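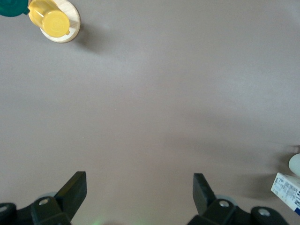

How to Set Up and Close Down a Shared Kitchen Table for Group Meals

Residents' Handbook, Section 4
Nustavwood Residence Services
Last revised Nov 20, 2020

Purpose of this section

Residents of Nustavwood may reserve the shared kitchen on the ground floor for meals, birthdays and study group suppers. This section explains how to reserve the room, prepare the tables, serve food and return the room to its ordinary condition. It applies to all residents and to guests who are accompanied by a resident. Separate rules apply to the courtyard grill, which is covered in Section 6.

Before you reserve

Reservations are accepted up to 70 days in advance. Requests are made on the form kept at the front office or by telephone at extension 1208. The form asks for the name of one responsible resident, the expected number of guests and the hours requested. Setup and cleaning must fall within those hours.

Groups that wish to use the oven should say so on the form. The oven is switched off at the wall when the room is not reserved, and the office must arrange for it to be turned on. Requests made on the day of the meal cannot always be met.

The responsible resident must be present for the whole of the reservation. If that person has to leave, the office should be given the name of a replacement before he or she goes.

Collecting the key

The key is held at the front office and signed out by Ilze Adomaitis or, in the evening, by Mark Anthony Talavera. Bring your residence card. The key opens the kitchen, the pantry cupboard and the linen drawer. It does not open the cold store.

Preparing the tables

1. Wipe each table with a damp cloth and a small amount of dish soap. Follow with a second cloth and clean water, then dry the surface with a towel. Scouring pads and powdered cleansers are not permitted on any tabletop.

2. Check the feet of each table. If a table rocks, turn the adjusting foot by hand until it stands level. Folded paper should not be placed under the legs.

3. Place the tables end to end for a single long seating, or leave them apart for buffet service. Keep a clear path to both doors at all times.

4. Set out coasters and trivets before any food or drink is brought to the table. Hot dishes must stand on a trivet even when a tablecloth is in use.

5. Lay plates first, then flatware, then cups. When young children are expected, use the plastic cups from the lower shelf of the pantry and seat the children away from the stove.

Tablecloths may be borrowed from the linen drawer. They are washed by the residence and should be placed in the hamper after use, even if they look clean.

Serving food

Keep cold dishes in the refrigerator until guests are seated. Food that has stood at room temperature for two hours should be thrown away, and this limit is shorter in hot weather. Each serving dish should have its own spoon.

Label any dish that contains nuts, milk, eggs, wheat or shellfish. Blank cards and a marker are in the pantry cupboard, beside the napkins. A cook who is unsure of an ingredient should write "contents not confirmed" on the card.

Candles are allowed only in closed glass holders. Portable burners are not allowed.

Closing down the room

Begin clearing 30 minutes before the end of the reservation. Scrape plates into the food waste bin, rinse them and load the dishwasher with the larger items at the back. Wooden boards and sharp knives are washed by hand. Cups should be dried fully before they are stacked, as damp cups tend to stick together and hold an odor.

Wipe the tables again in the manner described in step 1 and return them to the positions shown on the wall chart. Sweep the floor. Mop only where something has been spilled, and put out the wet floor sign if you do. Leftover food must be taken away or placed on the sharing shelf of the refrigerator with a name and apartment number.

Switch off the lights and the extractor fan, lock both doors and return the key to the front office. After hours, the key may be placed in the slot beside Room 401.

Damage and missing items

Report breakage on the card attached to the key. There is no charge for a single broken glass or plate. Damage to a table, an appliance or the floor is reviewed by Heloísa Rocha, Residence Manager, who will write to the responsible resident within one week.

Questions about this section may be directed to the front office during posted hours. Translated copies in Portuguese and Polish are available on request.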